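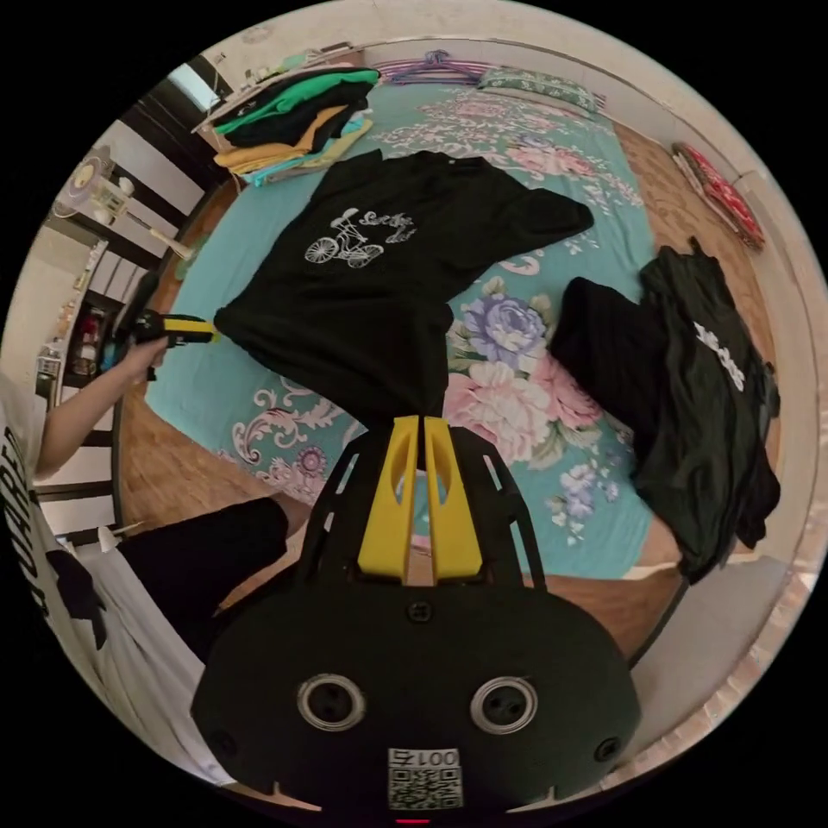

Cident opens textile care service for small guest houses in the Garero valley

Garero, May. The laundry and linen company Cident is starting a new service for guest houses, holiday apartments and small hotels with up to 18 rooms. The service has the name Illico and covers the washing, ironing, mending and delivery of bed linen, towels and the personal clothes of guests. It is available from this month in all villages between Garero and Nolte.

Until now, many small hosts in the region have washed their linen at home or driven it to the coast, a trip of 45 minutes in each direction. Large laundries often accept only full containers, and a house with four or five rooms does not fill a container in one week. With Illico there is no minimum quantity. The host puts the linen in the bags supplied by Cident, and the driver collects them before 10 in the morning. Clean linen comes back on the following working day.

A special point of the service is that hosts keep their own linen. In the usual rental model, a house receives white sheets from a common stock. Many family houses in the valley prefer colored or printed sheets which they selected themselves, and guests often mention them in their reviews. Cident therefore marks each piece with a small sewn label and washes the linen of each house separately. Printed cotton is washed at 40 degrees with a detergent without bleach, so that the colors stay fresh for a longer time. White towels are washed at a higher temperature.

Guests can also give their own clothes. This part of the offer was requested mainly by houses along the cycling route, where visitors travel with little luggage and stay only one or two nights. Sports clothing, T-shirts and light jackets delivered to the reception before 7 in the evening are returned before breakfast. Clothes with a printed motif are turned inside out for washing and are not put in the dryer.

For the new service Cident has enlarged its building in Nolte by 831 square meters. The additional space contains the sorting area, a drying room and a small sewing workshop, where torn seams and missing buttons are repaired at a fixed price per piece.

Hosts who register before the end of June pay no delivery costs during the first season. The price list and the registration form can be obtained at the Cident office in Nolte or from the Illico drivers. The contract can be ended at the close of any month.

About Cident
Cident is a family company for laundry and textile care with its seat in Nolte. It works for hotels, restaurants and medical practices in the region.

Press contact
Cident, Press Office, Nolte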